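### 4. What the complaint records can and cannot show

Ollent College adopted its revised harassment and discrimination procedure in October, and its own summary treats the fall in formal complaints that followed as proof that the campus had become fairer. We doubt it.
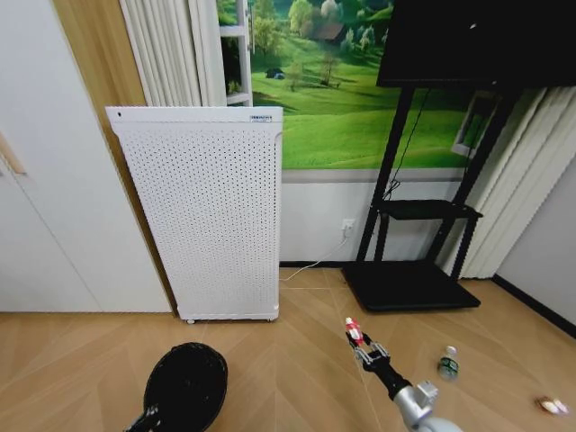
A fall in complaints has at least two readings, and the college has only considered the flattering one. Students may have been treated better, or they may have stopped reporting. The survey we draw on had 2572 usable replies, and it leans towards the second reading, though less firmly than we would like. Many of those who described being ignored in seminars, or followed by security staff, said they had told a friend or a tutor and gone no further. The panel in Figure 1 stands upright on two small casters with a strip of honey-coloured wood behind it, an ordinary enough corner of a room, and our respondents wrote at length about ordinary rooms: the shared kitchen, the study bedroom, the corridor outside the lab. The procedure says almost nothing about such places. It was written with lecture halls and disciplinary meetings in mind.

**Figure 1.** Room interior with perforated white panel.

The reporting route itself deserves a harder look. A student must pass through four stages before a complaint is recorded as formal, and the first two are run by the department in which the incident took place. Prekon, the online system used to log each stage, keeps no count of cases dropped along the way. The college therefore cannot say how many students gave up, and neither can we. Stefanou Hall, where the residence wardens kept their own paper notes, is the one exception, and those notes are patchy — some entries run to a page, others to a single word.

We are also wary of the Lekolard training scheme, which all staff now complete. Its published results rest on forms filled in at the end of the session, when people are tired and keen to leave. Staff said they felt more confident. Whether students of colour were treated any differently the following term was not asked. Confidence is easy to measure and may have little to do with conduct.

None of this shows that the new procedure failed. Our replies came from those willing to answer, and people with a grievance may have been readier to do so — a weakness we return to in Section 5.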